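Getting Started With the Wastach Hand-Held Gripper Kit: Setup, First Task, and Whether to Keep It

By Rania Erraji
Last updated 29 August 2019

The Wastach kit is a pair of grippers you hold in your own hands, so that you can show a robot how to do a chore without owning the robot. You do the chore, the kit records it, and somebody else's arm gets the credit. I used ours on and off since December before writing any of this down, which should tell you how much I enjoyed the printed manual. It has a chapter on storage bags and half a page on calibration.

What follows is the order I do things in now. It's a different order from the manual's.

What you get for the money

The kit costs $766 before shipping. In the box are two grippers, a headband with a camera mount, the cables, a roll of printed markers and a card inviting you to join a user forum. The forum has a lively thread on how to get the card's QR code to scan.

You supply the table, the objects, the computer and the patience. Wastach says any recent laptop will do. Ours coped once we closed everything else, including the mail program, so there are benefits.

Before you switch anything on

1. Pick a table you can walk up to and stand at comfortably. You'll be there longer than you think.

2. Put down a plain board or mat with little shine. Tape the corners of whatever you don't want moving. Use more tape than seems dignified.

3. Run the cables down the outside of each wrist and fix them with the straps. If a cable crosses your palm, you will find it with the trigger within minutes.

4. Wear sleeves that stay put. Mine didn't, and Karim Gaber, who was watching the monitor, had a good view of my cuff for an entire morning.

Calibrating

Open the recorder and choose New Session. Hold both grippers out in front of you, jaws open, until the two bars on the screen go green. Close the jaws fully, then open them fully, three times, at a speed you'd use to pet a cat you didn't know.

If one bar stays orange, unplug that gripper, count to four and plug it back in. The manual calls this "reinitializing the peripheral."

Do the calibration again after lunch. I can't prove the grippers drift while you eat, but I have the files.

Your first task: shoes on a rack

Wastach suggests starting with blocks. Skip the blocks. They're easy, they teach you nothing about the jaws, and you'll be bored by the second one. Shoes are soft in some places and stiff in others, they come in pairs, and most people already own the supplies.

Set out a small two-level rack at the back of the board and leave yourself room in front of it. Start with dark shoes if your board is pale, as they're easier to find again when you look back through the recording. Put each pair side by side on the lower shelf, then do the next pair. Toes toward the rack is the simplest way to begin, as you can take hold at the heel end and push forward.

Work with both hands, but give them separate jobs. One gripper can deal with the rack while the other waits by the next shoe. It feels like eating soup with two staplers for the first hour.
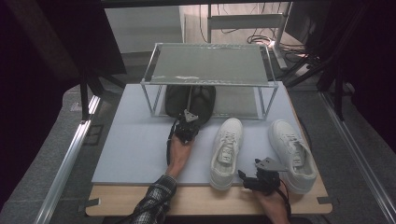 Do I need to own a robot arm to use the kit?

You don't need one to record. The recorder saves your sessions in a format you can hand to whoever has the arm, and you can check every session on the laptop before you send it anywhere. You'll want access to an arm sooner or later, if only to see what it makes of your technique.

Recording a take you can use

Press the foot switch, wait for the beep, then begin. The wait matters. My early takes all start with a shoe already in midair, as if it had been summoned.

Move a little slower than normal and finish each motion before you start the next. Close the jaws, pause for a breath, lift. At the other end, set the shoe down, open the jaws, back straight out. If you swing sideways on the way out you'll drag a lace along, and then the lace is in your data forever.

Keep your chin down. The camera goes where your head goes, and the temptation to look up when someone enters the room is strong. Karim has a whole folder of doorways.

When you fumble, keep going if you can fix it with the grippers. If you have to put one down and use your fingers, stop the take and delete it. Don't tell yourself you'll trim it later.

Checking your work

Play back every take at double speed. Look for three things: the jaws stay in view when they close, the object ends up where you meant it to, and the timeline along the bottom has no gray gaps. Gray means the tracking dropped out. A sliver is fine. A long stretch means a strap has slipped or a marker is covered.

Name the files as you go. The default name is a string of digits that only the software finds memorable.

How it compares

We also tried the Primow set, which is lighter and has a nicer trigger, and whose software crashed whenever we opened the help menu. Zepeda makes a single gripper for less money. It's well built, but shoes want two hands and so does nearly everything else in a house. Dorent will rent you a kit by the week, and if you only have one project, I'd do that and send it back before you get attached.

I'd buy the Wastach again. The jaws are strong enough for a stiff heel, the straps have held up, and the recorder hasn't lost a file I wanted. My complaints are the weight, which you notice in your wrists by midafternoon, and the beep, which you'll hear in your sleep. The volume setting is under Accessories, then Advanced, then Other.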